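Flarnance: do I need the Hedley one-shots before volume 2?

Mesfin Demissie
I just finished the first Flarnance collection and my library has volume 2 waiting. The back pages keep mentioning a one-shot called Hedley. Is it required, or is it homework?

Ibsa Wubshet
Skip it for now. Hedley explains where the lighthouse came from, and volume 2 explains it again, slower. Read it after if you miss the place.
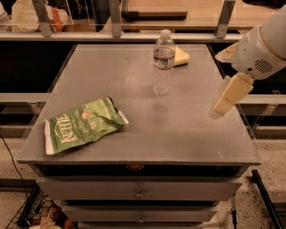
The 600-page omnibus has both, in the wrong order – start at the back.

Endale
I read Hedley first and spent all of volume 2 feeling smug. Recommended. The lettering is tiny though.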